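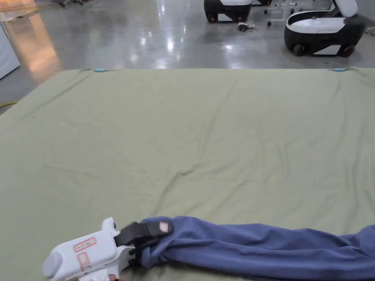 Blue fabric, part folded, on the green cloth. Sekstead, July.

The linen room at Sekstead gets through 158 bundles on a busy day. The woman who runs it won't stop for a chat, so we talk over the table. "Cloth down first, always," she says. Why? "Things slide otherwise."

Long folds, then short ones. "Lengthways til it's a strip. Then in from the ends." Creases? She shrugs. "It's going in a cupboard."

She learnt at Lenda, a hotel laundry – almost 16 years there. Hated the ironing, liked the foldng. "You get a rhythm." And fitted sheets? "Roll them up. Shut the door."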